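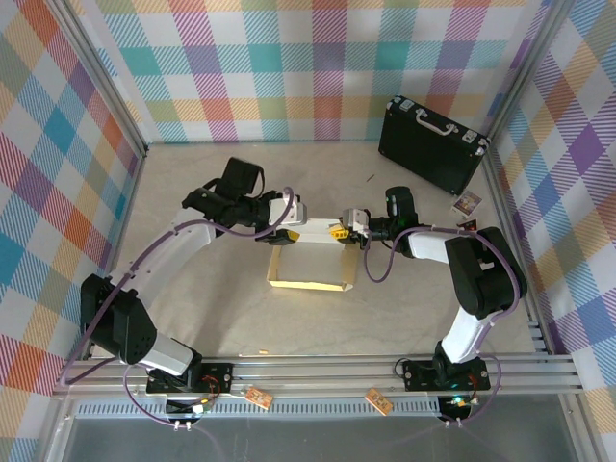

Two arms, one tray, white panel on top.

July 2007, barley intake notes

Lot 2244 came in from Stisau with the paperwork clipped to the wrong bag. Sorted out before anything was opened. Bag seal was intact, label matches the Bumberg delivery note once you ignore the crossed-out line.

Divided the lot down to a 300 g working sample and put the rest back in the cold store. Sieved the working sample first, then hand picked. Broken kernels higher than I would like for malting barley, mostly at the brush end. A few skinned. No live insects, no smell. Some green kernels, which fits with what Stisau told us about the uneven field by the creek.

Germination set up on paper in the usual dishes, four replicates. Same water volume in each. One dish had a chipped lid so I swapped it before starting. First count goes on the sheet taped inside the incubator door. Please do not write counts on the lids again, the marker came off last time and we lost a whole set. 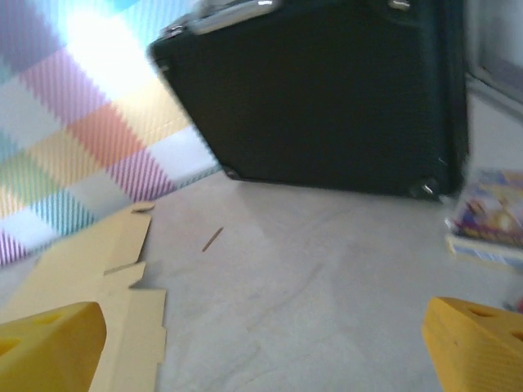 Moisture is the part I don't trust yet. The oven result and the Ma meter disagree, and the meter reads low every time. Ran the check sample and it read low there too, so I think it is the meter and not the lot. It goes back to Arnness for calibration. Last time it traveled in a padded bag and came back with the display loose. A black hard-shell case like that one, with the metal fitting along the top, would be a better way to send it, if the foam can be cut to fit. Until it is back, oven only, and write the dish number next to the weight.

Protein not done. The grinder needs a new screen and the spare in the drawer is the wrong mesh. Ordered.

Bumberg wants a yes or no on malting grade before they move the rest of the bin. I told them they get the germination number first and protein after. If protein comes in high the lot goes to feed and the broken kernels stop mattering much.

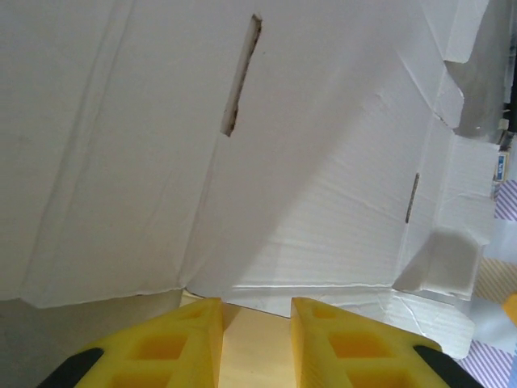

Yellow fingers in the white cardboard box.

To do:
Retained samples from last September can be thrown out, check the list first.
Clean the divider, there is oat chaff in the lower chute.
Shelf 4 label in the cold store has fallen off again.
Ask Stisau which end of the bin they sampled from.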